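4.2 Dusting as a sequence problem

The manuals we collected agree that shelves should be dusted from the top down. Of the eight stockroom guides in our sample, five print this advice in bold, and the Trerkance handbook prints it twice on the same page, presumably for readers who dust from the bottom up. What none of them says is what to do with the stock. A shelf in a working storeroom is seldom bare, and the top-down rule was plainly written by someone picturing a bare one.

In the Grurnano storeroom the question comes up daily. The written procedure there, adapted from Núñez, asks that every shelf be cleared, dusted, wiped and refilled before the next is begun. It runs to 644 words, a good many of them about where to put the things one has just taken off. The practice we recorded was shorter. Shelves that happened to be empty were dusted as they stood, and stocked shelves were left for later, a category which our field notes suggest is elastic.

The feather duster deserves a word of its own. Prikel's account of shop cleaning treats it as a device for moving dust to a less visible place, and we have no strong grounds for disagreeing. It is light, it is cheerful, and it is meant to be held by the handle alone. People who want a result tend to put their other hand on the fluffy part and press, which turns the duster into a rather expensive cloth. Figure 8 shows the grip, with small cartons on the shelf beneath the one being dusted.

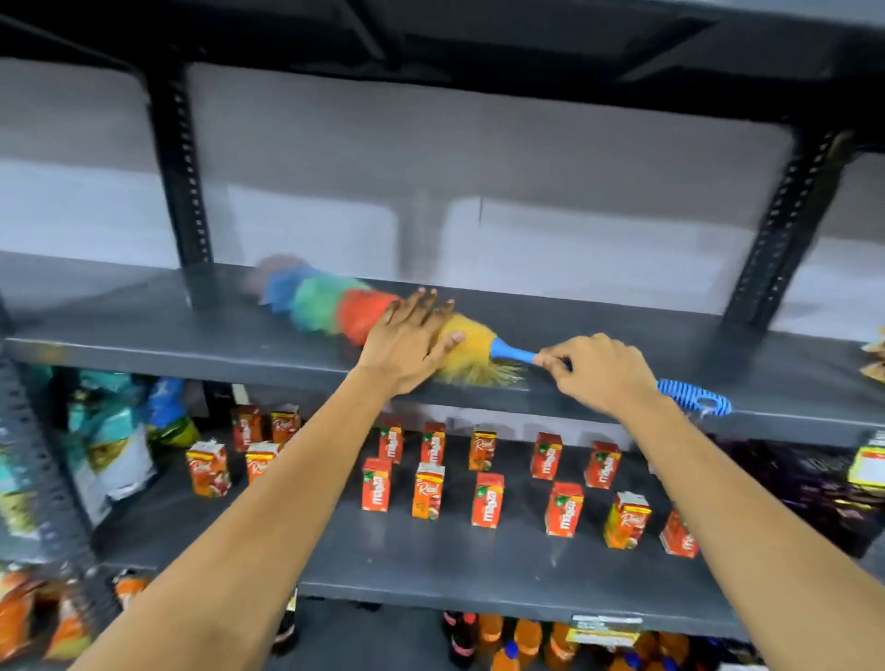
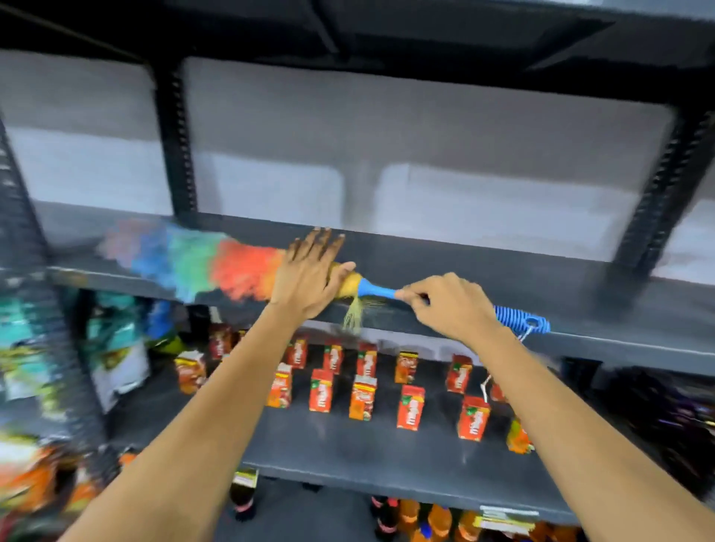 Figure 8. Two-handed use of a feather duster on an empty metal shelf: one hand on the handle, the other flat on the fibres.

The trouble with the top-down rule, then, is one of timing. It assumes that whatever falls will be collected by the next pass, and where the next shelf down is full of stock, the next pass may be some way off. Dust in the meantime settles on packaging, where it counts as a stock matter and belongs to a different checklist. The Grurnano procedure has no line for wiping cartons. The stock checklist has one, but it assumes the shelves above have been left alone since the morning.

We therefore scored each shelf separately and noted whether the one below it was stocked at the time, a detail the earlier scoring sheet had no box for. The revised sheet is used in the rest of this section.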